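# Cartridge alignment without tears - my notes for the January club night

**Before I start:** lights up a bit, ask who owns a turntable, ask who has ever set one up from scratch. (Expect a lot of hands for the first and very few for the second. That's why I wanted to do this talk!)

Say hello, I'm Danang Yusof, I've been messing about with records since school and I still get a silly grin when a badly set up deck comes good. Tonight is all about the end of the arm that touches the record. No amplifiers, no cables, save those for the bar.

## 1. What we're trying to do

- A record is cut with a head that travels in a straight line. Most of our tonearms swing in an arc. So the stylus is only truly in line with the groove at two points across the side.
- Everywhere else there's a small error. Our job is to put those two points in sensible places so the error stays small.
- Play track one, the piano piece. Then the same piece from the end of the side. Ask what they hear. Don't prompt them!

Give them time here. Last year I talked over the quiet bit and was told off for it, quite rightly.

## 2. My own deck, as a warning

I bought the Skinmont second-hand and played it for 13 months with the cartridge twisted in the headshell. I thought old pressings just sounded like that - spitty on the "s" sounds, a bit of fuzz on the last song. I bought a new phono stage to cure it (the Talliditz, lovely thing, still use it) and the fuzz was still there, only clearer.

Then one wet afternoon I loosened two screws, nudged the body round by a hair, and the last song on every side opened up. I played 7 records in a row and forgot to eat.

Pause for heckling.

## 3. The order I do things in

1. Stylus guard on. Fit the cartridge loosely, screws just tight enough that it won't slide by itself.
2. Float the arm level with the anti-skate at zero, then dial in the maker's middle tracking weight.
3. Put the protractor down, guard off, lower the stylus on to the first cross. Look from the front, with the cartridge body square to the lines.
4. Same at the second cross. It will be out. Slide, twist, go back to the first. Repeat until both agree.
5. Tighten each screw a little at a time, swapping sides.
6. Check the weight again. Moving the cartridge forwards or backwards changes it.
7. Arm height next, then anti-skate last of all, by ear.

Allow up to 30 minutes the first time. I can do the Pärn arm much quicker now because it has a sliding headshell, but the old Pornix still makes me sweat - the slots are tight and the tags at the back are so fragile. Tell the story of the green wire if there's time.

**Ask the room:** does anyone line up by the cantilever instead of the body? I do when I can see it well enough. There's a good argument to be had here, so let it run a little.

## 4. Listening checks

- A female voice close to the mic, last track on the side. If both channels fuzz equally, look at alignment and weight. If only one does, try anti-skate first.
- Something with brushed cymbals. They should sound like metal, with a bit of air after each stroke.
- A mono record, if you've got one. The singer should sit dead centre and stay there. I love this test, it's so simple.

Don't change two things at once. I write each change in a notebook, and I'm up to page 113, which my family finds very funny. 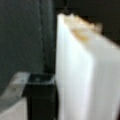
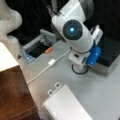

## 5. Questions I usually get

*Do I need a digital scale?* They're cheap and they're handy, so yes, I'd get one. The ring on the counterweight is fine for a start.

*Which protractor?* Any printed one is fine as long as it's been printed at the right size. Measure the check line with a ruler before you trust it.

*How often?* Once, done well, then a quick look whenever you've moved the deck or changed the stylus.

*Will it matter on a cheap deck?* Yes! Some of the biggest changes I've heard were on modest ones.

After questions, invite people up to try the protractor on the Pornix, two at a time. Spare screws are in the tobacco tin. Play track four while they queue, and remember to turn the volume down before anyone lowers the arm.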